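Home | News | Standards | Training | Events | Contact

Utley publishes code of practice for robot-assisted computer disassembly

28/01/2026 | 4 comments | 226 shares

The Utley Institute for Workplace Automation has published a code of practice for the use of robot arms in taking apart and servicing desktop computers. The document applies to repair workshops, recycling sites and training laboratories. It replaces interim guidance and will take effect for all member sites in June.

The code was prepared by the Institute's working group on small-scale automation, with contributions from Flemach, Saltel and the Tikkanen training center. Members were asked to comment on two drafts. The final text is shorter than either of them, and several passages on paperwork have been moved to an annex.

"Many of our members run one or two arms in a room that was set up for hand work," said Tiina Pitkänen, who chaired the working group. "The rules written for large production lines were hard for them to apply. They asked for something they could read in an afternoon and put on the wall."

The code sets out duties under three headings: the work area, the tool and the workpiece. Under the first, each site must mark the reach of the arm and keep walkways outside it. Cables that serve the arm or its cameras must be routed so that they cannot be caught during a full range of movement. A stop control must be within reach of every position from which the arm can be started.

The section on tools requires an inspection of the gripper before each shift. Operators are to check visible screws and pivots, look for cracks in the fingers and record any part that has been changed. Grip force is to be set for the most delicate item in the job. Where a site uses printed holders or trays to receive parts, these must be fixed to the table and checked for wear on the same schedule as the gripper.

The longest section concerns the computer itself. Machines must be disconnected from the mains before they enter the work area, and power supply units are not to be opened by an arm under any circumstances. Storage drives must be logged before removal - a point on which the Saltel delegates pressed for firm wording - and kept in a locked container until they are erased or returned. Parts that carry a regulatory label should be handled so that the label stays readable.

Sites that already hold a certificate under the interim guidance will keep it until their next review. New applicants will be assessed against the full code. Assessors may ask to see inspection records for the previous three months, and will observe at least one complete job from start to finish.

An open tower on the worktable beside a gray parts tray, and the gripper seen close up:

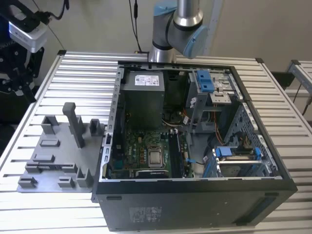
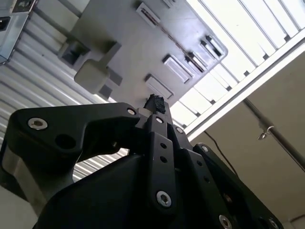

Training and further information

The Tikkanen center will offer a one-day course for supervisors before the code takes effect. Places will be given first to sites with a review due this year. Printed copies of the code, including the inspection annex, may be requested from the Institute's publications office. Questions on how the rules apply to a particular site should be sent in writing to the working group.

Share this article | Print | Back to News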